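Visit report: Erraji dish return, Clatemari site
Filed by Mervin Doucette, catering equipment section

The Erraji site at Clatemari opened its dish return and its test floor to section members in November. The group was met at the staff entrance at 8:40 and split in two. My half saw the dish room first, the test floor second, and had the session with the shift leads at the end.

Background

Clatemari washes for school canteens and day care kitchens. The ware is colored plastic: plates, bowls and cups. Crates arrive from the kitchens mixed and partly scraped. A day shift handles 3,000 pieces, and the dish room lead, Jucélia Macedo, gave 1,000 as the usual backlog at the start of the morning, left over from afternoon routes that come in after the washer is drained.

Until last year the work was fully manual. Crates were tipped onto a sorting table, ware was picked by type, scraped, racked and pushed into the washer. On the clean side it was picked again, stacked and crated. Both picking positions involve reaching forward over a table for the whole shift. Macedo keeps the rotation sheet and showed it to us. Before the project a person stayed at the dirty table for a full half shift. The limit is now 30 minutes, after which everyone moves one position along.

The Hamulau project

Hamulau is the internal name for the automation work. It covers the clean side only. Yuzhen Liang, who runs the test floor, explained the choice in terms of grip: clean ware is more predictable to hold than ware with food on it, and a missed pick costs a rewash at most. The dirty side stays manual and no date has been set for changing that.

The cell in the dish room has one arm at the end of the washer belt. It picks plates and places them in a stacker. Cups and bowls pass by and are taken off by hand at the next position. Members asked why the arm does not take everything. Liang's answer was that bowls nested inside one another are still picked as one item too often, and that a cup lying on its side needs a different approach from an upright one. Both cases are being worked on with the test arm and will not go to the dish room until the shift leads accept them.

The sign-off is written down. A new pick routine runs on the test floor first, then 5 shifts in the dish room with an operator standing by, then a review. Any shift lead can send it back at the review. Two routines have been sent back so far, one for speed and one for the noise of plates landing in the stacker.

Import

Operators do not program the arm. When a kitchen changes its ware, someone on shift opens a screen called Import, enters the item, photographs it from the marked positions and selects the nearest existing type. The test floor receives the entry, tries it and returns it with a status. Florin Buzatu, an operator on the clean side, took us through an entry for a divided plate. The procedure is simple, although the screen times out while the photographs are being taken and the item name must then be typed again. He has reported it. Labels on the screen are in English only, and the crew has taped a translated list beside it.

What has changed for the crew

No positions were cut, according to Erraji. One clean-side position became a mixed job: watching the cell, clearing stops, filling in Import entries and moving full stackers. It pays one grade higher and is rotated among those who have done the training. Some of the crew have declined the training. Buzatu said he likes the job in the morning and less so toward the end of a shift, when stops are more frequent – mostly wet plates sticking together – and the reset point is on the far side of the guard. Macedo wants a second reset button on the belt side. The request is open.

Baldur Nørgaard, who handles safety for the site, reported fewer shoulder complaints from the clean side and no change on the dirty side. He would not give figures, as the period is too short. He also noted a new kind of complaint: standing still while watching the cell is tiring in its own way. A leaning stool is on trial.

Points for members

The cell needs more clear floor than the supplier drawing suggests – the stacker carts have to turn. The drain in front of the belt had to be moved. Training takes two days and Erraji does it in house. The guard panels are lifted off for cleaning every evening, and the time for this was not in the original plan.

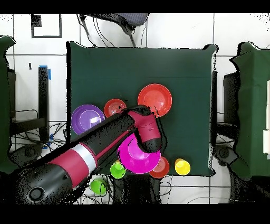

Section Newsletter, No. 30, p. 5

Test floor, Clatemari. Plates, red bowls and cups are set out on green cloth, with the gripper over the magenta plate. One of the red bowls is partly under that plate's rim, an overlap of the sort Liang's team has to deal with before bowls can be added. Members who want the sign-off form can request a copy from the section desk.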